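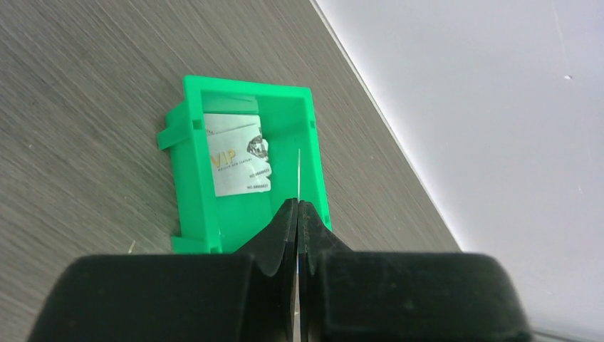
According to a reader's comment under my last post, I could stop fussing about planners altogether, as a big enough model will learn the waiting along with everything else. Maybe it will! But I've spent a good part of this winter reading logs, and I'd like to stick up for the dull bit of code that decides when an arm should do nothing.

Opinion | Posted 07/02/2019 by the Favden desk

My gripe is with speed, or with how we all talk about it. Every demo I'm sent has a number on it for how fast the arm moves, and hardly any tell me how long it waits before closing its fingers. Thin, shiny things like cards and clear pouches are rotten for depth cameras. You get holes in the data, the pose estimate jumps about, and the planner (bless it) believes every word. Our old setup in Kramer replanned on each new estimate, so the wrist twitched like someone swatting a fly.

We added a settle check in November. If 3 estimates in a row don't agree, the arm holds still and looks again. Out of 347 logged grasps, the check stepped in on 77, and I'd happily have kept every one of those pauses. Yes, it's slower. I got moaned at for that and I still think it's right.

Two arms make all this worse, of course. Each planner is quite sensible on its own and then they both want the same few centimetres of air over a pouch. Storel handles it with a lock on the shared space, which I thought was crude until I tried writing something cleverer and lost around 30 hours to it. I'm a convert now. Let one arm ask, let the other answer, and write down who had the lock and when, so you can read it back over a cup of tea.
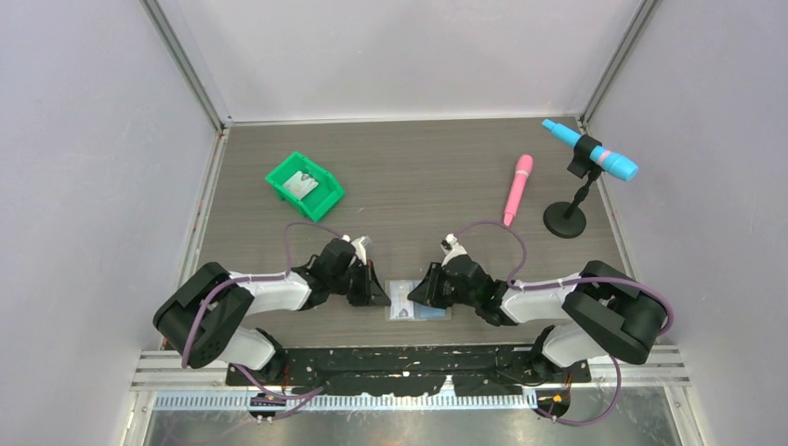
Please give us better logs

If I could have one wish from tool makers, it'd be a single timeline with both arms, the cameras and the planner's choices on it. Custus nearly does this, but it keeps the camera times in a separate file, and lining them up by hand is a miserable way to spend a morning. I'd swap any amount of fancy 3D viewing for that one fix.

Filed under: Opinion, Robot software

Recent posts
Why I stopped tuning gains by feel
Storel locks, a second look
Simulators and the trouble with clear plastic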